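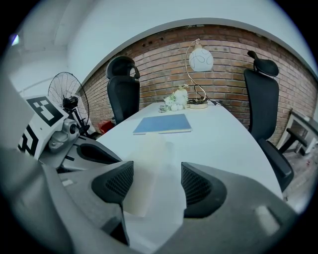
Workshop tips: recording software for hand-held grippers

We record table tasks with two hand-held grippers and turn them into training episodes for our planner. These are the habits that saved us the most hours. Some come from Kadri Vītola, who wrote most of our marker tracking code.

1. Start the clock service before anything else

The grippers and the head camera must share one clock. If you start the recorder first, the offset is saved wrong and you must repair it by hand. We had to repair 93 episodes like this in October, and it was not pleasant work.

2. Keep the pose filter light

A strong filter makes a pretty curve, but it also moves the moment when the fingers close. Our planner then learned to close too late. Save the raw poses always, and filter only in a copy.

When both hands work close together, one marker cube can hide the other from the head camera.

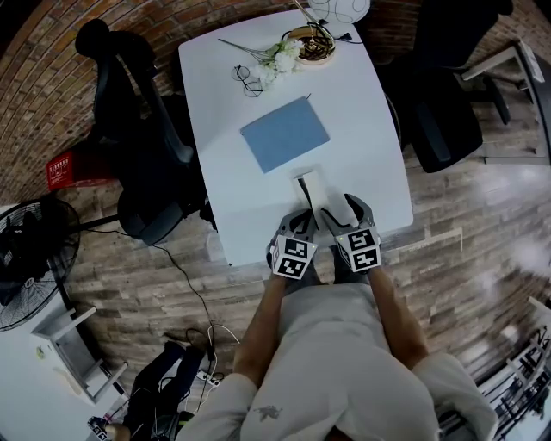

For such moments we let the tracker use the last good pose for a few samples and then mark the part as lost - never fill it quietly with straight lines. Hadi Kassab added a small color bar to the viewer, red for lost, and now we find the bad parts in one minute.

3. Name episodes by task, then by number

Please no names like "test_new_final2". We have 2146 episodes on the disk, and 538 of them needed a new name before the loader would accept them.

4. Give the mapping something to hold on to
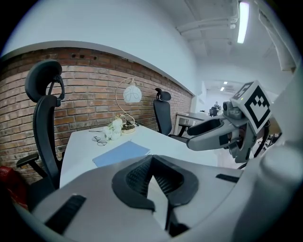 Visual mapping is weak where everything has the same color. A bare white desk gives the software very few points to follow. A blue folder lying flat, a pair of glasses and a bunch of flowers already give it edges at different distances, and a brick wall is better still. Do not move these things between the mapping pass and the task, or the map must be made again.

5. Replay before you pack up

Replay the last episode in the viewer while the table is still set. Check the finger width first, then the poses. Laine Rebane keeps the replay script in the same folder as the recorder, so you need only one terminal.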